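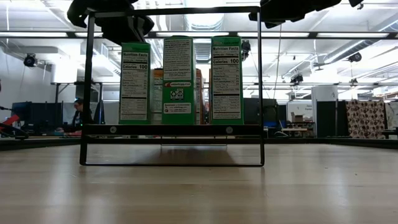 About Cakden

Cakden checks other people's robot claims. A company tells its customers that an arm can pack groceries, stock a rack or clear a table, and somebody on the customer's side would like to know what "can" means. They send us the written procedure, the setup and the results, and we try to get the same results by following the same words. Often we don't.

We started in July with 2 people, Pouran Ghasemi and Benoît Cordier, who had both spent too long reading test reports with a success rate on the first page and no definition of success on any of the others. Tharushi Jayawardena joined to run the trials. Jayanthi Thevar edits the reports and takes out the adjectives.

What we think of standards

We like them less than you might expect from people in our line. Plenty of good practice guides for robot handling tell you to "use a range of everyday objects." Which ones? Full or empty? Standing up or lying down? A cereal box on its side is a different job from the same box upright with a gap beside it, and a rule that treats the two as one task isn't much of a rule.

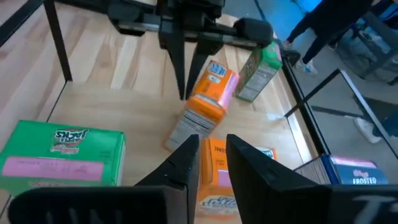
So our own house rules are narrow and a bit dull. Starting positions are written down before a trial begins. A dropped item is a failed trial even if the arm picks it up again nicely. If a person reaches in to help, the trial is over and gets logged that way. Nobody changes the objects halfway through a set. All attempts go in the report, including the embarrassing first morning.

There are 15 rules now. Shafiq Marikar, who looks after them, would like there to be fewer, and he asks for evidence before he'll add one. We have dropped rules that sounded sensible and made no difference to what we found.

How we report

Our longest job so far was for Goteck and came to 1,274 logged trials. The plan called for 1,000. The extra ones came out of an argument over whether a box left leaning counted as placed (we said no, they said yes, and the report gives both numbers).

We don't hand out badges or seals. We have been asked, and we don't believe a sticker tells a buyer anything about how a gripper will behave on their own table with their own boxes. We also don't do safety certification. If that's what you need, please find a body that is accredited for it.

Working with us

Send the procedure first, before any video. Kirkeck and Uddin both came to us that way and it saved weeks. If there's no written procedure, we can help you write one, but a different member of the team will then run the trials.

Page last reviewed 3/31/20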